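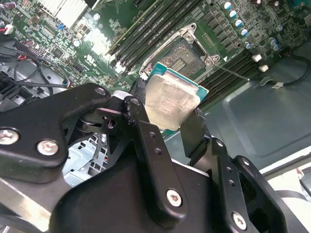

CPU in the fingers, empty socket behind it.

I've been rewriting our grasp planner all June, and the old one had a silly habit — it closed on whatever edge it saw first. Thermal paste residue makes the lid look dull and patchy, so the detector kept guessing the chip's angle wrong! Devendra Pandey suggested fitting the outline of the green substrate instead, and I trained that on 469 labeled crops. Much happier now. Next up is the memory planner (Lorcan, I owe you a code review).
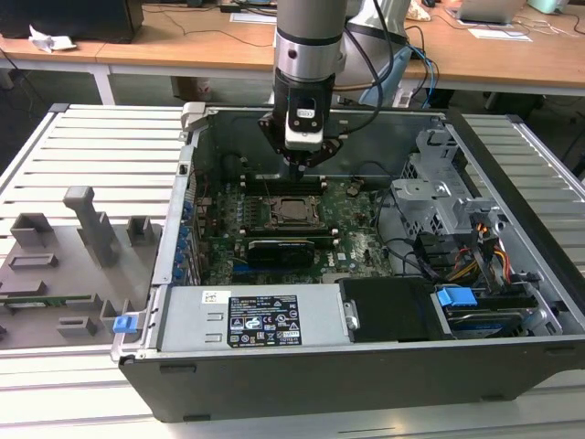
Does the planner run on every camera image?
It runs once per grasp, and a smaller tracker handles the updates in between.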